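6月 作業ノート Samonte室 白机まわりの整理、つづき

朝、部屋に入って最初にやったのは白机の上のものを全部いったん脇のワゴンへ下ろすことだった。前回の整理のあと、置き場所を決めずに戻したものが多く、そのままでは何がこの机のもので何が一時置きなのか区別がつかない。下ろしてから天板を拭いた。最初は水拭き、そのあと乾いた布。テープの糊の跡が手前側に残っていて、これは水では取れない。アルコールで軽くこすって落とした。強くこすると表面が曇るのは隣の作業台で一度やって懲りているので、時間をかけて少しずつ。

下ろしたものを分けた。
・机に戻すもの:ティッシュ箱、卓上扇風機、段ボール箱
・Mudcombe棚へ移すもの:定規、はさみ、養生テープ、ペン類
・持ち主不明:メモ帳、クリップの袋、延長コード
・捨てるもの:使い切ったテープの芯、乾いたウェットシート、折れた鉛筆

持ち主不明のものは棚の下段のかごに入れて、付箋を貼った。今月中に引き取りがなければ共用品にする。延長コードだけは差込口が少し焼けたような色になっていたので、かごには入れず、使用禁止の札をつけて別にした。どこで使っていたものか知っている人がいたら教えてほしい。

ティッシュ箱について。
ラタン編みの箱で、中が2つに仕切られている。片方にティッシュを入れて蓋の細長い口から引き出し、もう片方は小物入れとして使える形。Flukthorpeの件(生活用品の置き場所を部屋ごとに決めて、見取り図にする作業)で、この箱をSamonte室の基準品のひとつにすることにしていたが、寸法も重さも記録がなかった。今日測った。

奥行き 163 mm
重さ 386 g(中身なし、蓋込み)

奥行きは一度測っただけでは信用できなかった。編んだものなので、物差しをどこに当てるかで値が変わる。縁の巻いてあるところがいちばん外に出ているので、そこから反対側の縁までを取った。胴の中ほどで測るともっと小さい値になる。見取り図に使うのは外側の値のほうでよい。置くときにぶつかるのは縁だから。高さと幅も測ったが、ノートを棚の上に置いたまま走り書きしたら自分で読めない字になっていたので、次回測り直す。読めない数字を推測で清書しないこと。

重さは台所用のはかりで量った。皿に対して箱が大きく、表示が箱の陰に隠れる。いったん載せて、表示を固定するボタンを押してから下ろして読んだ。中身なしと書いたが、小物入れ側の底に細かい紙くずが溜まっていたので、先に逆さにして払ってある。編み目に入り込んだ分は残っている。刷毛で取れるかもしれないが、手持ちの刷毛は毛が抜けるのでやめた。

ティッシュの詰め替え。
Luketti印の詰め替え用(外箱なしの袋入り)を使った。袋のまま入れるのと、袋から出して入れるのと、両方試した。

袋のまま:入れるのは楽。ただし引くと袋ごと浮いてきて、蓋の口の裏で突っかえる。残りが少なくなるほどひどい。
袋から出して:入れるときに束がずれやすい。両手で挟んで端をそろえ、少し押しつけながら入れるとうまくいく。引き出しは軽い。

今後は袋から出して入れることにする。最初の一枚は蓋をかぶせる前に口から通しておく。蓋をしてから指で引っ張り出そうとすると、口の縁の編み目に紙が引っかかって破れる。今日も一枚破った。破れた切れ端が中に落ちるので、もう一度蓋を開けることになる。

蓋の向きも決めた。口のある側が人の立つ側から見て右にくるか左にくるかで、取り方がだいぶ変わる。どちら向きでも蓋は閉まるが、片方だとわずかに浮く。浮かない向きの内側に小さく鉛筆で印をつけた。

置き場所は、机の奥寄りと手前寄りの両方で試した。奥に置くと立ったままでは腕を伸ばすことになり、袖が手前のものを引っかける。手前すぎると作業の場所を食う。結局、手前の縁から少し入ったところに落ち着いた。扇風機と段ボール箱は左の奥にまとめた。 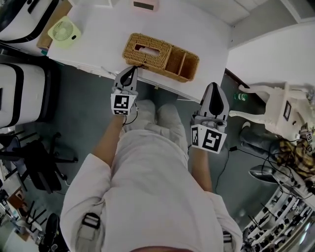
白机。ティッシュ箱と、左奥に扇風機と段ボール箱。

扇風機について。
薄い黄緑の小さいもので、丸いガードがついている。夏のあいだはこの机に出しっぱなしでよいことにした。問題は風の向きで、最初に置いた位置では首を正面に向けると風がティッシュ箱にまともに当たる。口から出ている紙がずっと揺れて目障りだし、乾いた日だと一枚引くと次の一枚が倒れて口の中に引っ込む。首を壁のほうへ少し振り、跳ね返りの風で涼む形にしたら収まった。弱ならこれで足りる。強にすると壁際のメモが飛ぶので、強で使うときはメモを外すか重しを置くこと。

風量の切り替えは2段と書いてある説明書が引き出しから出てきたが、うちの機種のものかどうか確かめられなかった。型番のページが抜けている。説明書は捨てずに透明の袋に入れて棚の書類立てに差した。

ガードの埃は今日取った。外せそうで外せない。無理に爪を起こすと折れそうだったので、外からブラシを当てながら掃除機で吸った。羽根の裏側はまだ少し残っている。次にやるときは先の細いノズルを持ってくる。細いノズルはMudcombe棚のいちばん上、布袋の中。

段ボール箱について。
扇風機のとなりの茶色い箱は片づけるか迷って残した。補充品の一時置きとして誰でも使うので、なくすと結局だれかが別の箱を持ってくる。条件をつけることにした。
・入れるのは未開封の補充品だけ
・上に物を積まない
・箱がつぶれてきたら替える。テープで補強して延命しない

三つめは自分への注意でもある。前の箱は底を三重にテープで留めて使い続けて、持ち上げたときに中身を床に落とした。

机の奥のほうのピンクのものは今日は触っていない。置き場所の相談がまだなので、現状のまま。見取り図にも未定と書いた。

床と椅子。
机の左側の黒い事務椅子は、キャスターに糸くずと髪の毛が巻きついていて動きが渋かった。裏返してピンセットで抜いた。思ったより時間がかかり、昼前の予定がここで崩れた。抜いたあとはよく転がる。転がりすぎて、立ち上がるときに後ろへ逃げるようになったので気をつけること。

床は掃除機のあと、濃い灰色で汚れが見えにくいため、拭いた雑巾の色で判断した。机の下の奥のほうがいちばん汚れていた。入口側は意外ときれい。人の通るところは毎日誰かしら拭いているが、机の下は椅子を引かないと届かないので後回しになっているらしい。当番表の「床」の欄に「机の下も」と書き足した。

左側の壁沿いは手をつけられなかった。細々したものが多く、分けるだけで半日かかる。茶色の小箱ひとつから始めて、少しずつやる。まとめてやろうとして途中で広げたまま帰るのがいちばん困る。

午後は見取り図の下書き。
Flukthorpe用の様式に合わせて、白机を上から見た形で描いた。様式の欄が小さく、ティッシュ箱の仕切りまでは描けない。備考欄に「蓋つき、仕切りあり、蓋は鉛筆の印を合わせる」と書いた。扇風機は首の向きを矢印で示した。矢印だけだと首振りの範囲と読まれそうなので、「固定」と添えた。

気になったのは、様式に「元の位置」と「使用中の位置」の区別がないこと。ティッシュ箱は使っているうちに必ず少しずつ動く。片手で引くと箱ごと手前に寄ってくるし、寄ってきたのを戻す人と戻さない人がいる。見取り図には元の位置だけを描き、一日の終わりに戻す、という運用にするつもりだが、ほかの部屋でどうしているか聞いてから決めたい。

滑り止めを箱の裏に貼る案も試した。薄いゴムシートを四隅に切って置いてみただけ。確かに動かなくなるが、編んだ底は平らではなく、両面テープがつかない。縫い止める手はあるが、そこまですることかどうか。ひとまず保留。シートの切れ端は小物入れ側ではなく、棚の工作材料の箱に入れてある。

小物入れ側の使い道も保留。候補に出ているのはペン、付箋、リモコン。ペンは先が編み目から出て服を汚しそうなので反対。付箋は湿気で反る。今日のところは空けておく。空けておくと紙くず入れにされる(今朝の底の紙くずはたぶんそれ)ので、早めに決めたほうがよい。

夕方 5時過ぎ、もう一度机を見た。ティッシュ箱は朝に決めた位置から少し右へずれていた。戻した。扇風機の首はそのまま。段ボール箱の上に誰かのマグカップが載っていたので、流しに下げた。

次回やること
・ティッシュ箱の幅と高さの測り直し。ノートは机に置いて書く
・扇風機の羽根裏
・延長コードの出どころを聞く
・ピンクのものの置き場所
・左側の壁沿い、まず小箱ひとつ
・Luketti印の詰め替え、残りの数を確認して発注するか決める
・アルコールがもうすぐなくなる

雑巾は洗って干した。掃除機の紙パックは交換済み、予備はあと一枚。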